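Zwischenbericht Sitzmöbel, Stand 23. Dezember 2019
An: Mylene Baluyot

Der Barhocker Pusik ist fertig gepolstert, der Esstisch Dokden hat jetzt vier gleich lange Beine. Letzteres war teurer als geplant. Von den 200 bestellten Sitzschalen sind 80 eingetroffen, 5 davon in Mint, das wir nie bestellt haben.

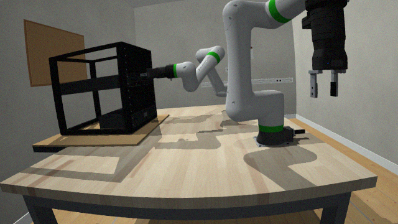
Weißer Roboterarm mit grünen Ringen auf heller Holzplatte, Simulation

Lehtinen verspricht den Rest für Dezember und meint hoffentlich diesen. Der Bezugsstoff Wuvden färbt auf helle Hosen ab; wir verhandeln über den Stoff, die Hose ist abgeschrieben. 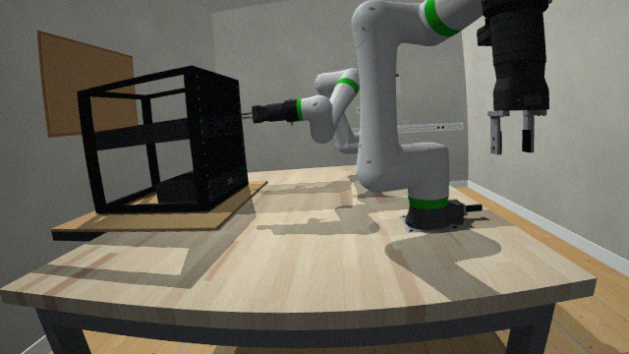 Werkbank mit schwarzem Gestell, Simulation

Offen: Katalogtexte, Freigabe der zweiten Rate.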